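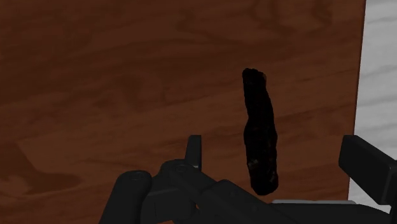
4. Evening Prayer and Shared Reading in the Home

4.1 Setting and participants

The second part of the study turns from the Sunday meeting to the household. Families were drawn from 17 congregations in the Drokar and Wurudon districts, all of which encourage their members to close the day with prayer and a short passage of scripture. None of them sets a fixed form. A printed guide, prepared at Sakalauskas and revised every January, suggests a reading for each evening, but families are free to set it aside, and many do.

Each household kept a journal for two years. One adult wrote the entries, although children were invited to add their own lines and in several homes became the main writers. Entries were short. Most gave the passage read, who had read it, and a sentence on anything that had been said afterward. Interviews were held at the end of the first year and again at the close of the study, the last of them on Jul 22, 2021.

4.2 Place and posture

Respondents were asked where the family gathered. The kitchen was named more often than any other room, followed by the parents' bedroom. Answers about the kitchen tended to dwell on the table or the counter, and wood and pale, veined surfaces such as those rendered in Figure 1 came up often in these accounts. Parents who had grown up with evening prayer could describe the table of their childhood in detail, and some had taken care to buy one like it.

Posture varied more than the guide assumes. Older members usually knelt. Younger couples were more likely to sit, and families with infants prayed standing, with a child on the hip. Medrano's earlier work on the Wendero parishes treated kneeling as a sign of how seriously a household took the practice. The journals do not support that reading. Households that sat were as regular as those that knelt, and their remarks on the passage ran somewhat longer.

4.3 What was read

The Psalms and the Gospels account for the greater part of the entries. Of the more than 4000 evenings recorded, very few were given to the prophets, and those fell mostly in Advent. Parents explained that they chose passages a child could follow without help. The parables of the lost sheep and the lost coin return again and again, sometimes within the same week, often at the request of the youngest person present.

Repetition was a matter of some unease. Several mothers wrote that they felt they ought to be moving forward through the book, and the guide's schedule may have added to that feeling. The children did not share it. One entry from Wurudon reads: "Same sheep again. He wanted to say the ending himself, so we let him." Levente Virág, who conducted the interviews in that district, noted that parents spoke of such evenings with more warmth than of any others, including those on which the guide had been followed closely.

4.4 Length and interruption

The guide allows ten minutes. In practice the evenings were either much shorter or much longer, with the longest reaching almost 20 minutes where a question from a child had led the talk elsewhere. Questions about death were the most common of these, and they were rarely prompted by the passage. They followed a funeral in the congregation, the loss of a grandparent, or — in one case — a dead bird in the yard.

Missed evenings were recorded with care, and often with apology. Illness, late work and travel were the usual causes. Families differed in how they began again. Some took up the reading at the point where they had stopped. Others opened with a psalm of thanks, a custom known to the older members in Drokar but absent from the printed guide. Karla Medrano has suggested that the custom passed from grandparents to grandchildren during shared holidays, and the interviews from the second year give her view some support. Two of the Drokar households had learned it in this way and had since taught it to neighbors.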